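4 开放日中的演示过程

4.1 场地与日程

本节的材料来自 Grernorov 实验室在 Wevano 举办的一次开放日。开放日名为 Clorkonov,面向当地居民、中学教师和若干小型制造企业的员工,事先登记后分批入场,全天共接待129人。演示分为12场,每场人数不等,上午的场次偏满,午后有几场到得较晚,讲解因此压缩。登记表只收集年龄段、职业类别以及以往是否接触过机器人,姓名在入场后即与编号分离,后文引用的访客话语均以编号所属的职业类别标注。

演示设在 Uchida 室及与之相连的房间。Uchida 室平时供实验室采集双手操作数据,开放日当天照常工作,没有另外布置舞台或隔离带。这一安排由实验室提出,我们在设计观察方案时予以接受。以往关于科研机构开放日的研究多以展台为对象,展台上的设备按固定程序运行,讲解词也基本固定。工作间里的情形不同,操作员要完成当天的采集任务,访客进来时任务可能进行到任何一步,讲解员需要随时改变讲述的顺序。我们感兴趣的正是这种顺序的改变,以及访客如何在没有固定起点的情况下弄清眼前的人在做什么。

演示的对象是手持夹爪。操作员不遥控机械臂,直接用手握住夹爪去拿取和摆放物品,夹爪的位置、姿态和开合随时间记录下来,供日后训练机械臂使用。对多数访客来说,"机器人实验室"意味着会动的机械臂,进门后看到的却是人在桌边干活。讲解员在培训时已被提醒会出现这种落差,但没有统一的应对说法,各人自行处理。

4.2 观察方法

我们安排了2名观察员,一名留在 Uchida 室内,一名在相连的房间里跟随候场的访客。两人使用同一份记录表,按场次填写,内容包括访客站立的位置、提问的时刻、提问指向的物品或动作,以及讲解员的回应。表格之外另有自由记录,当晚誊清。观察员不参与讲解,访客向其提问时转由讲解员回答。

除现场记录外,我们还使用了头部视角和夹爪视角的画面。头部视角接近操作员本人所见,双手和桌面同时在画面里;夹爪视角随工具转动,视场很宽,边缘弯曲明显,却能收入站在旁边的人。两种画面都不录入访谈。分析时先读文字记录,再查对画面,文字与画面不一致之处保留两种说法,不作合并。

编码工作分两步进行。第一步把访客的提问按所指内容归类,分为工具、物品、人、数据去向和其他;第二步标出每个提问之后讲解员是否中断原来的讲述。两名编码者独立完成,分歧经讨论解决,讨论后仍不能一致的条目归入"其他"。归类规则在试编码之后修改过一次,主要是把有关疲劳和重量的提问从"工具"移到"人",理由是访客问这些问题时关心的多半是操作员的手腕和肩膀,对工具本身的构造反而没有追问。

4.3 桌面任务与访客的提问
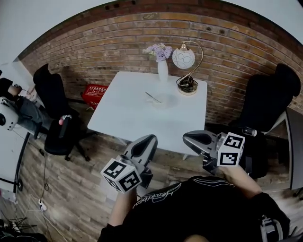
讲解员最常遇到的困难是说明一项任务从哪里开始、到哪里结束。访客习惯把任务理解为一个完整的家务动作,例如收拾桌子,实验室内部则把它拆成若干段,每段只涉及一两件物品的移动。图1中,双手各持一只夹爪伸向白色方桌,桌上有插着淡紫色花的细长花瓶、球形灯罩的台灯,中间是一只浅碟,碟上斜放着一根细金属杆。单看这张桌子,访客很难判断哪些物品属于当前这一段。有教师在记录中问,花是不是也要由机器人来插;另有企业员工一直以为台灯只是照明用的。讲解员对这两个问题的回答都是先说明哪件物品与任务有关,再说其余物品为什么留在桌上:训练数据需要日常环境中那些与任务无关的东西,桌面过于干净,学到的动作换一个房间就可能失效。

工具类提问集中在夹爪下方的白色方块上。方块表面印有黑白标记图案,在图1中左右两侧都可以看到。年轻访客多猜测它是二维码,问能不能用手机扫。讲解员一般借此说明定位的原理,即摄像头认出图案后可以推算夹爪在空间中的位置。这段说明在各场中出现得早晚不一,凡是由访客先问起的,讲解员用时较短,访客随后的追问也更具体,比如图案被手臂挡住时怎么办,方块沾了灰会不会认错。由讲解员主动讲起的,追问较少,常常直接转到下一个话题。

人的提问另成一类。访客问操作员一天要做多久,同一个动作要重复多少遍,做错了算不算数。对最后一个问题,讲解员之间的说法并不统一。有的说失败的一段会删去,有的说会留下来另作标记。事后向实验室核实,两种做法都存在,取决于项目。我们没有在当天纠正讲解员,这一差异后来写进了给实验室的反馈。

值得注意的是坐具的作用。房间里有黑色办公椅放在桌旁,访客进门后往往先看椅子,以为要坐下听讲。几位年长的访客确实坐下了,从坐着的高度望去,视线常被操作员的手臂遮住,提问也转向讲解员本人,与桌上的动作脱开。站着的访客则慢慢向桌边移动,直到讲解员示意停下。停下的位置由讲解员临时决定,地面没有画线。

4.4 视线、距离与相连的房间

访客在两个房间之间的走动没有严格限制。候场的人可以从门口望见 Uchida 室内的情形,已经看完的人也有折返的。这使得一场演示的边界变得模糊,记录表上"本场人数"一栏在午后几场中多次涂改。我们最后以讲解员开口时在室内的人数为准,中途加入者单独记录。

距离问题在夹爪视角的画面里看得更清楚。人靠近夹爪时,在广角画面中会占去很大一块,站在远处的人则缩得很小,几乎不影响对桌面的识别。 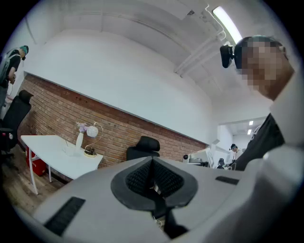

Wevano,2022年7月27日。室内观察员的自由记录摘录如下,文字略有删节。讲解员正在说头上的摄像头和手上的摄像头各看什么,有访客问,两个都看,机器人不会看糊涂吗。讲解员答,头上的看全局,手上的看近处。访客又问,那人自己是看哪一个。讲解员停了一下,说人看自己的眼睛。周围有人笑。随后一名中学教师指着相连的房间问那边是不是也在录,讲解员说那边另有安排,要先问过才能进去。提问的教师没有再问,站到墙边继续看。

这段摘录涉及三个彼此相关的问题。第一是佩戴设备的可见程度。图2右侧的人凑得很近,头部一侧绑着黑色摄像头,这样的佩戴方式访客一眼就能注意到,夹爪上的摄像头则很少有人主动提起。提问记录中,有关"头上那个"的问题大多出现在每场的开头,有关夹爪如何"看"的问题则要等到讲解员出示画面以后才有。两种摄像头在数据中的分工对实验室来说是基本常识,对访客来说却要经过一次转折才能接受,因为"手上长眼睛"与日常经验不合。

第二是旁人的注意力。图2左侧有一人低头看着手中的东西,砖墙前的白桌上仍是花瓶和球形灯。我们在编码时把这类情形记为"并行活动",即在场者没有注视演示动作,但也没有离开。并行活动在展台式的开放日中往往被视为失去兴趣,在工作间里则难以这样判断。访客中有人低头记笔记,有人在查刚才听到的词,实验室人员则有自己手头的事。仅凭画面不能区分这些情形,我们只在文字记录可以佐证时才作归类,其余一律列为未定。

第三是门口。图2右侧的门洞通向另一间亮着灯的白色房间,里面也有人。门敞着,访客便会把两间房的活动连起来理解,前述教师的提问即是一例。讲解员事先准备的讲述只覆盖 Uchida 室,遇到指向门外的提问时,多数以"另有安排"带过。这种回答在礼貌上没有问题,但在几场中造成了较长的沉默,讲解员需要重新回到桌面上的动作才能接着讲。

4.5 讲述顺序的调整

综合各场记录,讲解员的讲述大致采用2种顺序。一种从工具讲起,先说夹爪是什么,再说操作员在做什么,最后说数据用在哪里。另一种从动作讲起,让访客先看完一段操作,再回头解释工具。前一种更接近培训时的讲稿,后一种多出现在访客进门时操作已经开始的场次。从工具讲起的场次中,工具类提问较多而数据去向类提问较少;从动作讲起的场次则相反,访客更早问到这些数据归谁保存,会不会录到自己的脸和声音。

对后一类问题,实验室在入口处备有书面说明,讲解员也可以当场回答画面的保存方式。记录显示,读过书面说明的访客仍然会再问一遍。一名企业员工的说法是,纸上写的是规定,想听听干活的人怎么讲。操作员通常不参与讲解,但在几场中被直接问到,便停下手里的动作作了简短回答。停顿之后,那一段操作需要从头再做。实验室对此没有异议,只要求操作员在重新开始前把物品放回起始位置。

我们没有测量哪一种顺序使访客理解得更多。离场问卷的回收不均匀,上午场次的填写率明显高于午后,难以据此比较。此外,讲解员的经验不同,经验较多者更愿意采用从动作讲起的顺序,顺序的影响与讲解员个人的影响无法分开。下一次开放日拟定于三月举行,届时将由同一名讲解员在不同场次中轮换两种顺序,并在门口增加一段关于相连房间的说明。问卷也会改在 Uchida 室内填写,填完再离场。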